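Why Does Your Voice Sound So Weird in a Recording?

I have a confession. The first time I heard my own voice played back, I was nine and I wanted to hide under the couch. My uncle Gerasimos had recorded me singing at a family party in August, and out of the speaker came this squeaky little kid I had never met. "Who is that?" I asked. Everybody laughed. It was me, of course!

If that has happened to you too, welcome to the club (it's a very big club). Let's figure out what's going on.

First we need to talk about sound. When you pluck a rubber band, it wiggles back and forth super fast. That wiggle is called a vibration. The rubber band pushes on the air next to it, that air pushes on the air next to that, and the push travels along until it gets to somebody's ear. All sound starts with something wiggling.

When you talk, the wigglers are your vocal folds. They're two small flaps inside your throat, and air from your lungs makes them flutter. Put your fingers on the front of your neck and hum. Feel that buzz? Those are your vocal folds hard at work. Now hum a low note, then a high one. On the high note they're moving much faster.

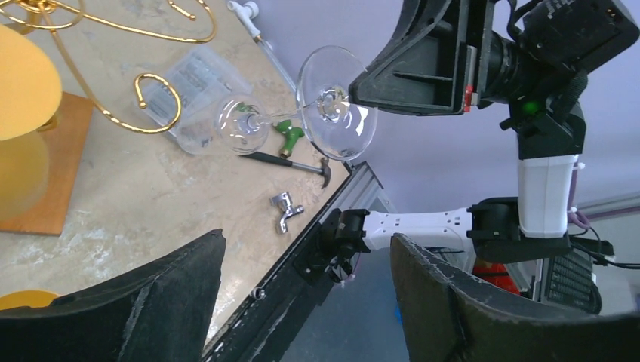
Can other people hear the same voice I hear in my head?
They hear a slightly different one, because your voice gets to your own ears by two roads and to theirs by only one.

The first road is the air. Sound comes out of your mouth, spreads through the room and goes into everybody's ears, including yours. A microphone picks up this one as well.

The second road is the fun one – your own head! When your vocal folds buzz, they shake your skull a tiny bit too. Those shakes travel through the bone to a part deep inside your ear called the cochlea (say it KOH-klee-uh). It's curled up like a snail shell, and it turns vibrations into signals for your brain.

Bone is really good at carrying the low, rumbly parts of your voice. So the voice you hear when you talk has extra rumble mixed in, and it sounds deeper and richer to you. A recording leaves out the bone part. You get only the air part, and it sounds thin and high and, well, weird.

Want to try it? You need a metal spoon and a piece of string 30 inches long. Tie the middle of the string around the spoon handle. Wrap each end around one of your pointer fingers, and hold those fingers gently against the little flaps at the front of your ears (don't poke them inside). Lean forward so the spoon hangs free, and let it bump the edge of a table. Bong! It sounds like a giant church bell. Your friend across the table just hears a little clink.

I did this with a class once and a boy named Ignacio went through the whole silverware drawer. Forks are pretty good. The soup ladle was the winner by a mile.

One more thing about that squeaky recording. Your friends have been hearing your "air" voice this whole time, and to them it's just what you sound like. If you record yourself reading a page of a book every day, it gets less strange pretty quickly. I've done it so often that I hardly notice mine anymore – except when I sing. I still want the couch for that.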